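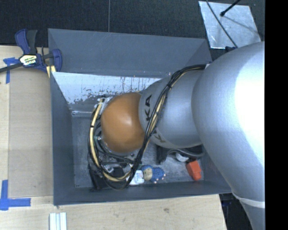 A gray bin on the packing table, its back panel marked with light scratches.

The bins at Ostermann were bought as a batch of 100, and 63 are still in daily use. Ilse Böttcher, who runs the packing room, keeps the rest stacked by the door for spare days.

They hold the small orders: hinges, drawer pulls, bags of screws. A bin goes onto the table, gets filled from the pick list and is emptied into a carton. Then it goes back for the next one.

Wear shows on the inside walls first. Böttcher doesn't mind scratches. A crack in the base is different, and a cracked bin is pulled the same day.

She tried a folding model from Bendska last December and sent it back. The sides gave way under 15 kilos of brackets.

"I want a box that stays a box," she says.

The tables are wiped down at the end of each shift, and the bins are washed when they need it.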